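작업 노트 12월, 금요일
욕실 환기와 거울 김서림, 스틸트몬트 건
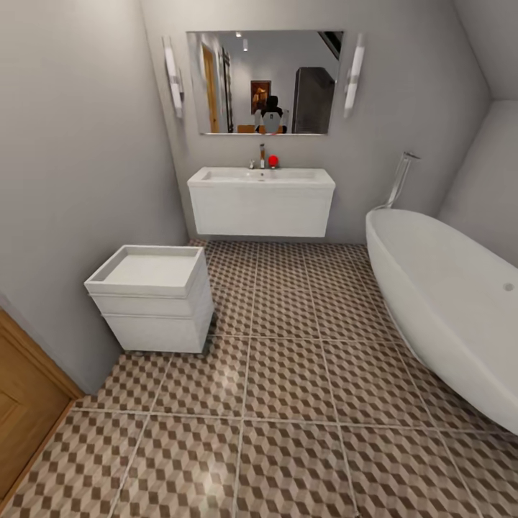 작은 욕실 렌더. 거울 양옆 세로 벽등, 무늬 타일 바닥, 오른쪽은 경사 천장.

오전 9시 20분 시작. 어제 못 끝낸 습도 기록 정리부터 했다. 로거 2개 중 하나(문 위쪽에 둔 것)가 밤사이 시간이 밀려 있어서 기준 시각을 다시 맞췄다. 밀린 폭은 일정해서 데이터는 살릴 수 있다. 원본 파일은 건드리지 않고 사본에서만 보정함. 보정한 파일은 이름 뒤에 '보정'이라고 붙여 두었으니 섞어 쓰지 말 것.

오늘 확인하려던 것
경사 천장이 있는 좁은 욕실에서 환기구를 천장 낮은 쪽에 둘 때와 높은 쪽에 둘 때 김이 빠지는 순서가 달라지는지. 스틸트몬트 쪽에서는 낮은 쪽을 원한다. 배관이 짧아지고 다락을 안 뜯어도 된다고 한다. 우리 쪽 의견은 아직 없음. 지난번 회의에서 높은 쪽이 당연히 낫다고 말한 사람이 여럿인데 재어 본 사람은 없어서, 이번 주에 목업에서 재기로 했다.

준비
목업 벽체는 지난주에 쓰던 것을 그대로 씀. 석고보드 이음매에 테이프를 새로 붙였다. 문 밑 틈은 2mm 쐐기로 고정. 급기가 여기로만 들어오게 하려고 창 쪽은 비닐로 막았다. 팬은 보슬로 제품 그대로, 속도 조절은 중간 단에 고정. 증기는 가습기 대신 전기 포트 뚜껑을 열어 두고 물 1,000mL를 끓이는 방식. 거칠지만 반복하기 쉽고, 매번 저울로 물 양을 맞추면 된다. 포트 자동 차단이 걸리는 문제는 배주원이 스위치 쪽을 손봐서 해결. 손본 포트는 실험용 표시를 해 두었고 탕비실에 가져가면 안 됨.

측정 1 (환기구 낮은 쪽)
끓기 시작한 뒤 거울 위쪽부터 흐려지고 아래로 내려옴. 팬을 켜고 나서 거울 아래쪽은 비교적 빨리 맑아졌는데 위쪽 모서리는 오래 남았다. 경사가 높아지는 쪽에 습기가 고여 있는 것 같다. 문 위 로거 값도 같은 얘기를 한다. 다만 한 번 잰 것이라 더 말하지 않겠음.

측정 2 (환기구 높은 쪽)
위쪽 모서리가 먼저 맑아짐. 전체가 맑아지는 시간은 측정 1보다 짧다. 차이는 내가 예상한 것보다 작았다. 중간에 택배가 와서 바깥문이 한 번 열렸고 그때 실내 기압이 흔들렸을 수 있다. 이 회차는 참고용으로만 남기고 월요일에 다시 잰다.

거울 뒤 열선
스가와라 견본 필름을 붙여 보려다가 못 붙였다. 접착면 보호지가 한쪽 모서리부터 찢어져서 기포가 들어감. 남은 견본은 한 장. 붙이기 전에 거울 뒷면을 알코올로 닦고 완전히 말린 다음, 둘이서 잡고 붙일 것. 혼자 하지 말 것. 전선 나오는 방향도 미리 정해야 한다. 벽등 배선이 거울 양쪽으로 올라오는 배치라면 열선 전원은 가운데 아래로 빼는 편이 간섭이 적다. 전기 담당에게 물어볼 것.

타일 줄눈
환기와 상관없지만 적어 둔다. 줄눈 시편 중 밝은 회색이 물을 먹은 뒤 눈에 띄게 어두워졌고 하루가 지나도 원래 색으로 돌아오지 않았다. 침투성 발수제를 바른 쪽은 괜찮음. 클릴턴 현장에서 줄눈 얼룩 얘기가 나온 적이 있어서 시편 사진과 같이 보내 주기로 했다. 시편은 선반 둘째 칸, 라벨이 떨어져 가니 만지는 사람이 다시 붙여 주면 고맙겠음.

배주원과 점심 먹으면서 나온 얘기
환기구를 낮은 쪽에 두되 짧은 덕트를 경사 안쪽으로 올려서 흡입구만 높이는 방법. 길이 400mm면 다락을 뜯지 않고도 들어갈 것 같다고 한다. 꺾이는 곳이 하나 늘어나니 풍량 손실은 봐야 한다. 나는 소음이 더 걱정이다. 얇은 덕트는 중간 단에서도 떨렸던 기억이 있다. 예전 노트를 찾아봤는데 어느 두께였는지 안 적혀 있음. 이번에는 적는다.

오후 4시 마감. 포트 비우고 목업 문 열어 둔 채로 말리는 중. 비닐은 떼지 않았음.

월요일 할 일
측정 2 다시. 측정하는 동안 바깥문에 안내문 붙이기.
측정 1도 한 번 더, 팬 속도는 그대로.
덕트 400mm 자르기. 두께 적을 것.
로거 배터리 교체, 시각 맞춘 뒤 켜기.
스가와라에 필름 견본 추가 요청.
스틸트몬트에는 재측정 끝나고 연락. 그 전에 숫자 보내지 말 것.

덧붙임: 저울이 가끔 영점을 놓친다. 물 올리기 전에 한 번씩 눌러 줄 것.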